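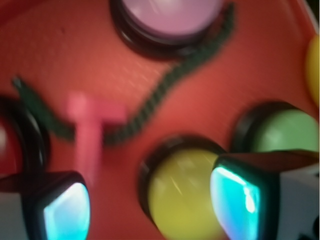 How often should a button board be cleaned?
Boards in daily use should be wiped at the end of each day and cleaned fully once a week. Boards kept in storage need a full cleaning before they are issued again.

Before You Begin
These instructions apply to all push-button activity boards issued by the Brakudow Play Library. Set aside 3 soft cloths, a small dry brush and a bowl of warm water with a little mild dish soap. Disconnect the power supply or take out the batteries.

Step 1. Clear the surface
Remove cords, ropes and small plastic pieces from the board. Place them in a tray and check each one for wear. A cord with frayed strands must be withdrawn from use.

Step 2. Brush around the buttons
Work the dry brush around the rim of every button. Crumbs and grit collect where the rim meets the surface and can cause a button to stick. Do not use a knife or pin.

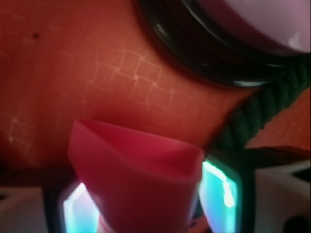 Step 3. Wipe the board
Wring the cloth out well and wipe from the center toward the edges. Water must not run under the rims. Dry with a second cloth.

Step 4. Return the loose parts
Wash the plastic pieces by hand. Ropes should be air-dried flat before they go back with the board. Report damaged parts to Ilse Pfeiffer, quoting form 596.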